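Ticket 1288: Greifer setzt Klötzchen beim Vormachen zu früh ab
Projekt: Lomton
Gemeldet von: Rezaul Akanda
Bearbeitet von: Ashraful Mondal
Angelegt: 24.5.20
Status: in Beobachtung

Fehlerbild

Beim Vormachen per Fernsteuerung öffnet der Greifer, bevor das Klötzchen auf der Matte steht. Es fällt dann die letzten Millimeter und kippt gern um. In den Aufzeichnungen sieht das aus wie Absicht, und der Roboter lernt es mit bewundernswertem Fleiß. Von uns übernimmt er sonst selten etwas so gründlich.

Die Aufgabe selbst: Klötzchen greifen, neben das goldene Sparschwein bringen, absenken, loslassen, Arm hoch. Kritisch ist allein die Höhe kurz vor dem Loslassen, wenn die Unterseite fast auf der Platte ist.
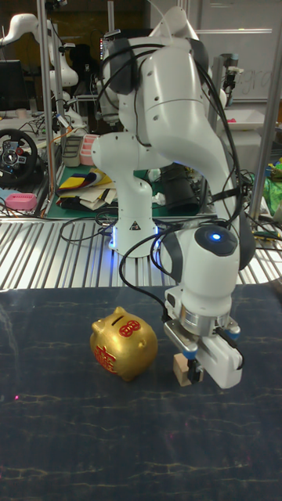 Schon versucht (Rezaul)

1. Steuerung neu gestartet. Keine Änderung, aber man hat etwas getan.
2. Nullpunkt der Matte neu angefahren. Passt.
3. Anderen Bediener rangelassen. Gleicher Fehler, mehr Flüche.
4. Arm von Hand geführt statt ferngesteuert. Fehler weg. Damit ist der Greifer vermutlich unschuldig.

Antwort Ashraful

Danke, Punkt 4 hilft am meisten. Bitte einmal ganz langsam absenken, kurz über der Matte anhalten und fünf Sekunden nichts machen. Wenn der Greifer in der Zeit von allein aufgeht, liegt es am Burkelik-Treiber. Bleibt er zu, liegt es am Schwellwert am Handgriff.

Rezaul

Gemacht, mehrmals. Er bleibt zu. Schön anzusehen, wie er da mit dem Klötzchen knapp über der Matte hängt und auf Anweisungen wartet, die goldene Kugel gleich hinter sich.

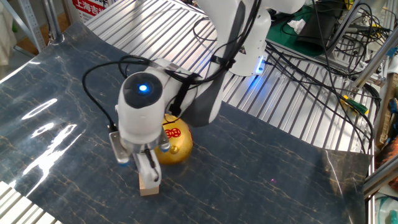

Sobald ich den Handgriff auch nur ein wenig lockere, lässt er los. Meine Finger lockern sich beim Absenken offenbar von selbst, das war mir in all den Jahren mit Kaffeetassen nie aufgefallen.

Ashraful

Also Schwellwert. In der Konfiguration steht 600, die Handgriffe von Debnath brauchen aber 2000. Der alte Wert kam mit der Vorlage aus Gralarstead und hat sich seither gut versteckt. Ist geändert, bitte Dienst neu starten und den Handgriff neu einlernen: einmal ganz zu, einmal ganz auf, bestätigen.

Rezaul

Neu gestartet, eingelernt. Beim ersten Durchgang blieb das Klötzchen bis zur Matte im Greifer. Die alten Aufnahmen habe ich als fehlerhaft markiert, bitte nicht ins Training nehmen. Ticket bleibt bis Juli offen, ich kenne uns ja.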